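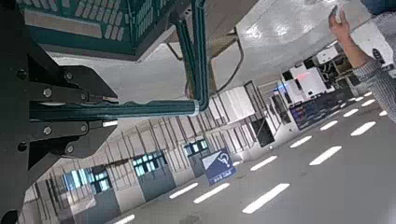
The parking level, with one of the mesh baskets in the foreground.

It has been the practice of this journal to record small domestic and practical matters once they have been settled, and the question of baskets is now settled. What follows concerns the baskets used to carry goods between the parking level and the room in which they are sorted, and the arrangements adopted for them since March.

Readers of earlier entries will recall that purchases were formerly carried in paper bags. The bags were replaced on each trip, and their handles did not hold when anything in glass was placed inside. Following a discussion with Tahsin Kodikara, who shares the expense of the weekly trip to Kan, it was agreed that rigid baskets would be used for all goods of ordinary size. Larger items continue to travel in their own cartons.

Three suppliers were considered. Kurkham offered a folding model, which was declined on account of its hinges. Cimmont sold only by the case of 64, a quantity beyond any reasonable household need. The order was therefore placed with Milum, and delivery took 12 days. Szu-yu Chu kindly received the parcel in my absence and signed for it.

The open sides of the baskets have proved to be their principal advantage. Contents may be checked without unpacking, and loose soil from vegetables falls through before it reaches the shelves. The same feature is a disadvantage where small articles are concerned. Batteries, pencils and packets of seed should be placed in a closed bag first. I did not observe this rule in April and lost a box of thumbtacks on the ramp, most of which were recovered by Po-yen Kao with a magnet.

The procedure for unloading is as follows. Each basket is brought up by its handle and set on the brown wooden table, near the front edge, where it can be emptied without reaching. Refrigerated goods are removed first and put away immediately. Dry goods are then sorted by shelf. A basket is not returned to the parking level until it has been checked for receipts, which have a tendency to lie flat against the bottom and escape notice. 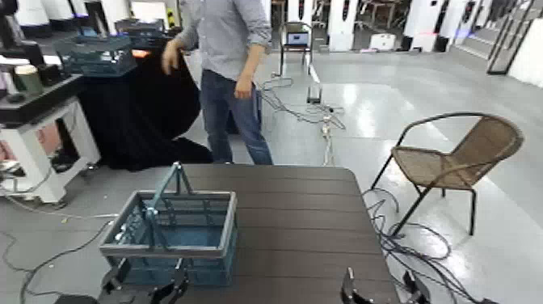 The table itself merits a brief remark. Its surface is grooved between the planks, and flour or sugar spilled there must be brushed out along the length of each groove. A cloth alone pushes the material further in. Dolores Holloway recommended a stiff paintbrush for this purpose, and I have used one ever since with satisfactory results.

Baskets are rinsed on the first Saturday of the month and left to drain upside down. Any basket with a bent handle is to be set aside and not used for bottles. To date one has been withdrawn on these grounds, and it now holds gardening gloves.

Cheng-en Huang has inquired whether labels should be attached. I have no objection in principle, but adhesive labels do not hold well on a lattice, and tied labels catch on sleeves. Colored string on the handle is under trial. Correspondence on this subject is welcome and may be left in the comments, where I will reply as time permits.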